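Drimley Tableware Notes

Version 5, updated in February
Maintained by Nayara Barros

What this is

Drimley is a set of notes and pictures about ordinary tableware lying on tables: spoons, forks, butter knives, small plates, cups. It grew out of the Wekmont table-setting records, which only covered finished place settings. Most of the items here are single pieces put down on a bare surface before a table is laid or after it is cleared.

Contents

The release has 3,066 entries. Of these, 502 are spoons, which is the largest group after plates. Each entry has one picture and one line in items.csv.

Columns in items.csv

item: the common name, lower case (spoon, fork, saucer)
material: metal, ceramic, glass, wood, plastic or unknown
finish: polished, brushed, matte, patterned or unknown
facing: up, down, side or none
surface: a short free-text note on the table
whole: yes if the full item is in view, no if part of it is outside
remarks: anything else, often blank

How spoons are labeled

Facing refers to the bowl. If the hollow side is up, the value is up, whatever direction the handle points. We don't record handle direction in this version. It was in version 3, but two people labeling the same spoon disagreed too often for the column to be useful.
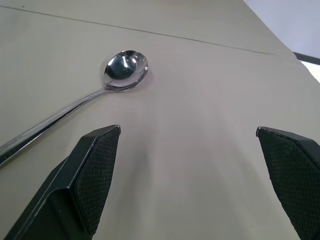 Polished spoons need some care. A shiny bowl picks up dark patches from the room, and these were sometimes entered as stains in the older files. Reflections and highlights are not marks on the item and should not go under remarks. A spoon with its handle running out of view gets "no" under whole, and we leave its length alone.

Size words such as teaspoon or tablespoon are used only where the item was measured on the table. Everything else is just "spoon".

Surfaces

Table seams go in the surface note, for example "pale, matte, one seam". Cloths and placemats are named if they are under the item. Please don't guess at the table material.

Known problems

A batch of 600 entries came over from the Bezerra kitchen list with the finish column set to unknown. They are being redone by hand and are not finished. Wood and plastic handles on metal cutlery are handled inconsistently; the rule now is to label by the bowl, blade or tines.

The Prolergate export script still drops the remarks column if it contains a semicolon. Use commas until that is fixed.

Corrections

Send the entry number, the column and the new value to Nayara. Several fixes in one message is fine.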